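Workshop notebook, glue and binding bench
April
Entry by the bench keeper, Isham workshop
Last updated: April, late afternoon
Reading time: 5 min

Continuing from the previous page, where I stopped at the second batch of paste. The batch was too thick again. I cooked it the same way as the first one, same pot, same spoon, but I think the starch was measured when the jar was half settled and I took the dense part. From now on I shake the jar and weigh on the small scale, never by spoon. Please do the same if you make paste when I am not in.

The job is still the repair of the Carkel ledgers. Reminder for colleagues who did not read the earlier pages: these are account books from the Carkel mill, half leather, sewn on tapes, and the spines are in poor state. The paper inside is good. Book one has 381 leaves, all present, a few with the corner folded so long ago that the fold has become a cut. Book two I have not opened fully. I do not want to force it before the old glue is softened.

Morning, spine of book one.

I put wheat paste on the spine as a poultice and waited 28 minutes. Last time I waited less and the old glue came off in hard crumbs and took some paper with it. This time it came off like soft cheese and the folds under it stayed whole. I used the bone folder with the round end and not the steel spatula. It is slower. In two places the old glue had a gray lining of printed paper under it, I think a page from a price list. I saved both pieces in the envelope at the back of the job folder. The text is upside down and I can read only a few words about rope.

The sewing is better than I feared. Three sections near the front are loose because the thread is broken at the kettle stitch, the rest is tight. I will not resew the full book. I will tie new thread at the loose sections and catch it to the next good one, and then line the spine with the thin Higuchi tissue, one layer with the grain running head to tail. After that a second lining, of cotton cloth, wider than the spine by a thumb on each side so it can go under the leather.

Tissue test.

I tested two papers on scrap before touching the book. The Higuchi tissue takes the paste well and lies down flat if I brush from the center out. The other sheet, from the drawer without a label, stretched when it was damp and then dried with waves. I do not know what it is. I wrote "not for spines" on the drawer with pencil. If somebody knows where this paper came from, please write it there too.

Relative humidity in the room was 59 percent when I started and 47 percent after lunch. I believe this is why the test boards bent toward the pasted side more than last time. I turned them over and put them under weight, with blotter changed after one hour. They are almost flat now but I will leave them until tomorrow.
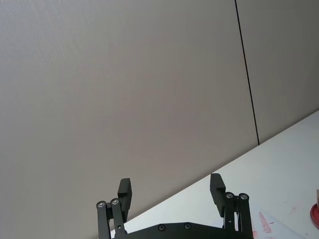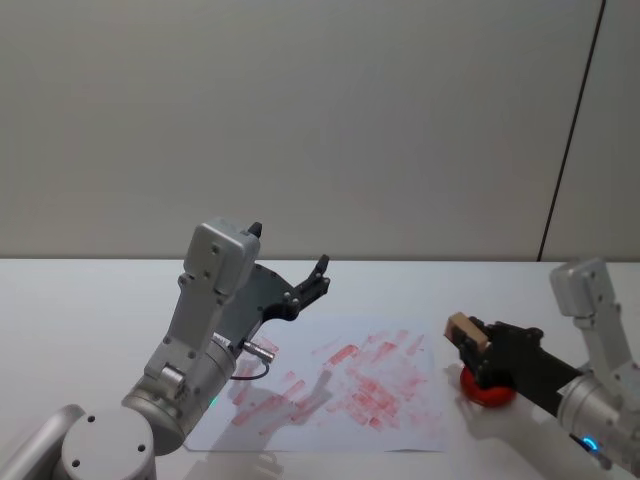
White table and light gray wall.
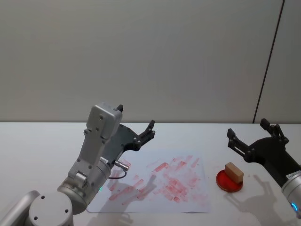 Afternoon, the leather.

I tried to lift the old leather at the joint of the front board. It is very dry, with red dust that comes off on the fingers and on everything else. I wore gloves and still had it on my sleeve. The leather lifts well near the tail, where it was never glued properly, and very badly near the head. I stopped after the width of two fingers. It is better to come back with a fresh blade than to continue with a tired one, and my blade was tired since the morning.

For consolidating the red rot I have the Grudora solution, opened last month. I put one drop on the inside of a turn-in, where it does not show. The leather became darker and after drying it stayed a little darker, but the dust stopped. I would accept this color on the spine. On the corners I am less sure, they are already the darkest part, and a second dark tone next to the marbled paper may look like a stain. I will make one more test with the solution thinned by half and compare both in daylight, near the window, before I decide.

New leather for the missing piece at the head: I have calf in two browns. The lighter one is closer. I would dye it slightly, and pare it thin at the edges so it goes under the old leather without a step. My paring is still not even — on the last piece I made a hole at the very end, when I was already happy with it. So I cut the new piece larger than needed and will trim it later.

Mistakes of the day, so that I remember them.

I left the brush in the paste during lunch. The hairs are not lost, but I needed warm water and patience. I also wrote the job number on the wrong side of the blotter and then used it with the pencil against the book. No mark came through, I checked with the lamp held low. Blotters should be marked on the edge only.

To do next.

Sharpen the paring knife and the small scalpel holder blade, or change the blade.
Tie down the loose sections of book one.
First lining, tissue. Let it dry overnight.
Thinned Grudora test on the turn-in, next to the first drop.
Order more blotter, the thick one. We have only a few sheets without stains.
Open book two as far as it permits and write down the condition before any water comes near it.

One question for whoever worked on the Isham parish books before me: did you keep the original endpapers as they were, or did you lift them and put them back with a new hinge? In the Carkel book the front endpaper is glued so hard to the board that I am afraid to lift it, but I need some space there for the cloth. I can split the board edge in place of lifting the paper, I have done it once on a smaller book and the result was strong. Write your answer on this page or leave a note in the job folder.

Paste left over from today is in the glass jar in the fridge, second shelf. Use it tomorrow or throw it away.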